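Room check, second floor training suite, 6/14/20
Done by me, Despina Deligiannis, with a cup of tea in hand for most of it

Fire door to corridor — OK. Closes by itself now, hooray! It still squeaks, so if anyone has a drop of oil please bring it in.

Extinguishers — OK, both tagged. The one by the sink was behind the coat stand again. I've moved the coat stand. Please leave it moved!

Emergency lighting — FAIL. Two fittings dead over the back stairs. Logged with Clultell, who say they'll send someone (they said that in December as well).

Extension leads — needs work. I found three plugged into each other under the window, which made me go a bit cold. Taken away and put in my office.

First aid box — OK apart from plasters. We get through them like sweets. Ordered more from Plustomer.

Sharps bins — OK, lids on, below the line. Needles go in here straight after use, including the curved ones, and please don't leave thread ends on the worktop. 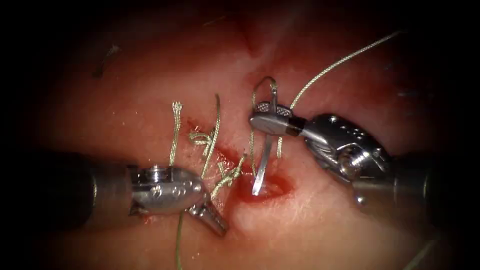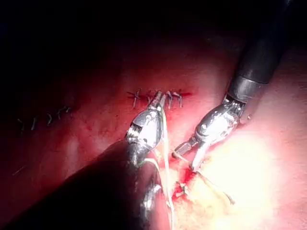
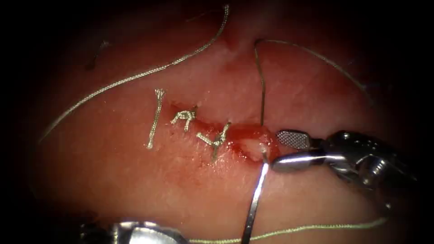
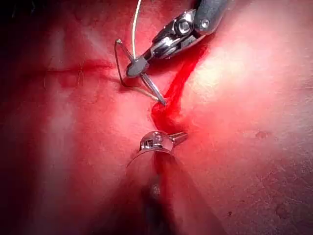

Instruments at the tissue, suturing.

Floor — mostly OK. The mat at the entrance curls up at one corner and I caught my foot on it (no harm done, just my pride). Tape for now, new mat on the Marar order.

Eyewash — OK, bottles in date, seals not broken.

Windows — the left one sticks. Don't force it, I've put a note on the handle.

Still to do: chase Clultell, buy oil, find out who has the key to the boiler cupboard.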